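Floltis notes, week 2 of the drawer thing

3 January 2018

Quick one, coffee going cold. We're back on the drawer task for Floltis and I have 19 keeper demos out of a morning I thought would give me a lot more. Target is 1000 before Breltard will even start a training run. So. Long way to go.

Setup stays as it was before the break. Drawer, green box, corn in the basket, mugs on the tree, plates in the rack. Two arms, but the left one mostly waits by the basket for now. Most of my time goes into the right one, over the drawer. 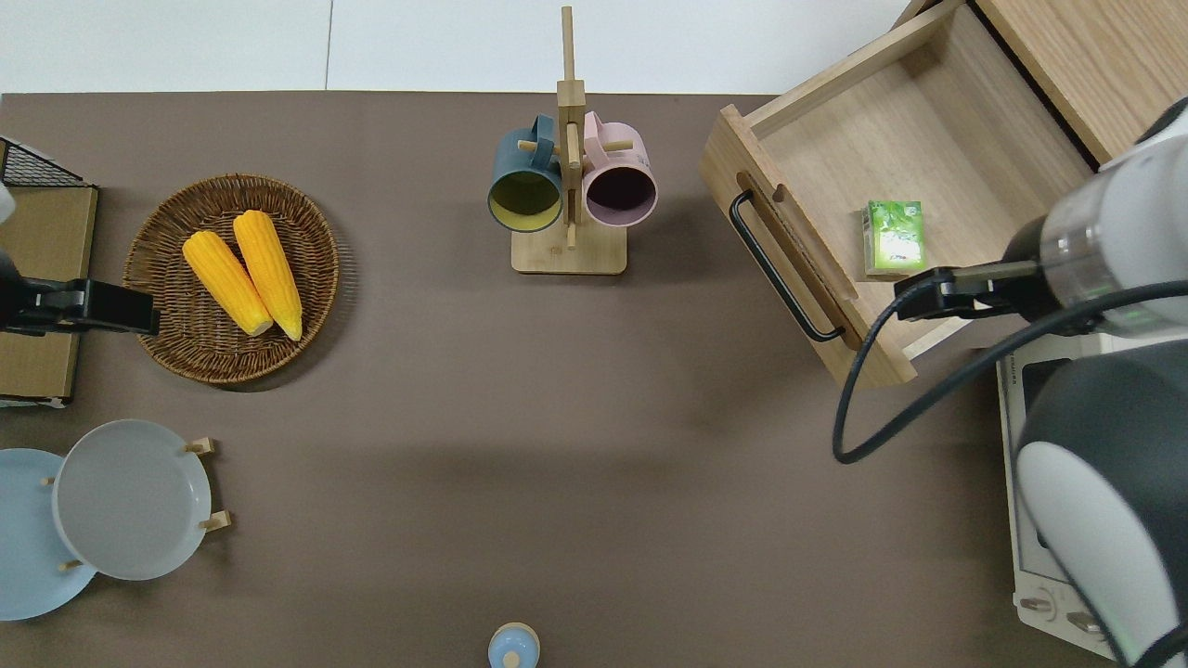
Do failed tries get thrown out?
We keep them, in a separate folder with a one-word label, and the training script skips that folder unless told otherwise.

Things I keep relearning. Go slow near the handle. If I rush the approach the policy learns to rush too, and it has worse aim than I do. Also pick one way of coming in and stick with it — last August I mixed two grips on the same handle and the model averaged them into a grip on nothing. Nine days of data, gone.

Handle angle is the fussy bit.

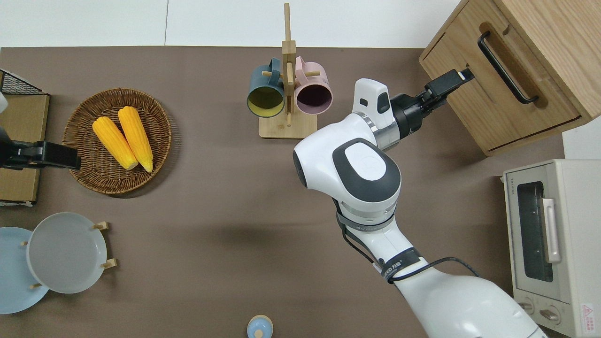 I want the wrist lined up before the fingers close, every time, and then a short pause. Half a second maybe. The pause gets trimmed later but it makes the cut points so much easier to find. Cliltska (our labeling tool, yes the name, I know) still splits episodes in the wrong spot when the motion is too smooth. Filed that one again.

Other headache is variety. Same basket in the same place all morning is fine for a sanity check and useless for anything else. Need to shuffle teh props between batches, swap plates, turn the cabinet a bit. The side camera is good for this, I can compare layouts at the end of the day and see how lazy I got.

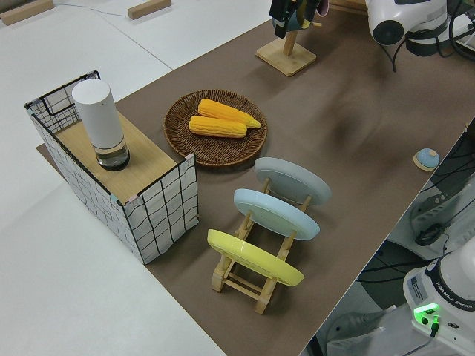
Still to do

Re-record the bad batch from yesterday, timestamps drifted
Write the shuffle list BEFORE starting, not during
Ask Ó Súilleabháin for the second drive, the first is nearly full
Try around 9 demos per layout then move everything

More when theres more.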